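**Ticket 76: Gripper stops mid-cycle during open day demo, Stutedbridge site**

Status: open, workaround in place
Priority: raised to high, visitors on site

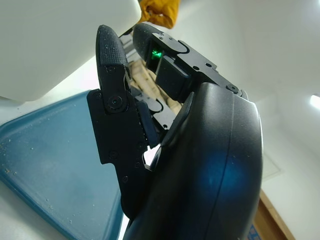 *Wrist camera view of the hand over the blue tray. Green light lit on the right finger.*

**Reported**

Demo cell 6 was running the tray routine for the Meststead visitor group. On the eighth run the fingers opened and would not close. Arm held position, no collision alarm. Controller logged "grip timeout" and waited for a reset. Operator reset from the pendant and the next run was fine. Same fault again 27 minutes later with the second group watching.

**Checked so far**

- Power and data cable at the wrist: seated, no play.
- Screws at the finger joints: tight on both sides.
- Fingertip pads: wiped down. Grip pattern not worn.
- Air line: not applicable, this is the electric hand.
- Ran 8 open/close cycles with no load. No fault.
- Ran the full routine with the arm at half speed. No fault.

There are crumbs and bits of debris on the tray, mostly by the rim. Brushed it off before the half speed test, so I can't say if the speed or the cleaning made the difference. Should have done one at a time.

**Log notes**

Close command is sent and acknowledged both times. Finger position doesn't change after that. Motor current stays flat, so it doesn't look like a jam. The finger light isn't tied to the close command on this firmware, so green doesn't tell us much here.

**Workaround**

Leave cell 6 at half speed for the afternoon groups. If it stops, reset from the pendant and start again from the home position. Keep visitors behind the line while resetting.

**Update, 2:40 pm**

Over 20 runs at half speed, no stops. Sullham has the same hand on its bench and will try the routine at full speed tonight. Log files sent to Imai support with the firmware version.

**Still to do**

- Full speed test with a clean tray
- Swap the wrist cable anyway
- Ask Imai if the timeout value can be changed on site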